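Filed under: Gadgets & Grumbles, Home

Print this post | E-mail this to a friend

The laundry is still mine

My sister-in-law forwarded me another one in May. A robot folds a towel, there's piano music, and the caption says the end of housework is close. She wrote "two years, tops" underneath, with a little flexing arm. I wrote back that she'd said two years when she bought the floor mop thing that now lives behind her dryer.

I should say where I'm coming from. I spent a good part of my working life in the packing area at Butgate, where we put small parts into bags, bags into boxes and boxes onto skids. A machine came in to do the bagging. It was a fine machine. It bagged one size of washer into one size of bag, and when the supplier changed the bag by a hair we stood there feeding it by hand for most of a week. The salesman had told us 1,000 bags an hour. On a good shift it did that. On a bad one my job was to be its mother.

That's the bit I think about when I watch the towel videos. The towel is always the same colour. It's already lying flat, or close to it. You never see the robot dig through a hamper for the other sock, or find a tissue in a pocket, or decide that a shirt is clean enough to go another day.

I got curious enough to time one. The clip ran 20 seconds, and in very small grey letters in the corner it said the speed had been turned up. I went looking for the normal-speed version and found it on a forum. That one towel took 157 seconds. I can fold a towel while yelling at the dog and answering the phone. To be fair to the robot, it did get the corners lined up, and mine are a disgrace.

The people in Skeminville who make the Barbu (it's an arm on a post, with wheels) say it can tidy a playroom. I read the whole page. It can pick up items "from a prepared list of objects," and the bin has to be where it expects the bin to be. If I could get my grandkids to put the bin where it's expected, I wouldn't need the arm. The price isn't listed. You fill in a form and somebody phones you, and I know what that means from when we had the windows done.

Soft things are the trouble. A washer is a washer all day long. A stuffed rabbit is a different shape every time you put it down, and it hides the one under it. Pile a bunch of those in a see-through tub and even I have to stick my hand in and feel around. Then there's the big flat carton somebody left lying around, which wants two hands and a bit of hip. Carrying, clearing and sorting are three separate jobs to a machine, and in my house they're all called "could you deal with that, please." 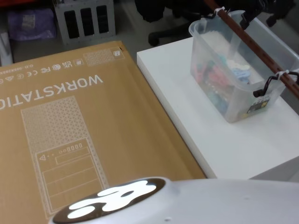 Floarea Voicu wrote to me after my last grumble and said I was being unfair, that the dishwasher must have looked just as silly to people at the start and I'd fight anyone who tried to take mine. She's right about the dishwasher. I'd only point out that it got good by being a box. We bring the dishes to it, we scrape them, we load it, we unload it, and we argue over how the forks go. It does the wet part in the middle. I'd be happy with more machines like that and a lot less piano music.

What I'd like to see is one of these robots shown at normal speed, in a house with people in it, for an entire afternoon. Leave in the parts where it drops things. If it can empty a tub of mixed toys onto the right shelves by suppertime without someone off to the side holding a tablet, I'll write a nice post about it and my sister-in-law can have it framed.

I've still got a load in the dryer from this morning, and it'll be creased by now.

Posted in Gadgets & Grumbles | Tags: robots, chores, laundry, big promises

3 comments

Marg in the valley
My husband sent away for the Zunau window cleaner. It does the middle of the glass beautifully. I do the edges and the corners and I also wash the pads, so I'm not sure who works for who.

Floarea Voicu
I stand by the dishwasher! But you've got me on the towel. Do you have a link to the slow version?

shop_floor_lifer
Same story at our place with the bagging line. They called it automation and then hired two people to stand beside it. Pretty good job though, had a stool.

E-mail this post | Print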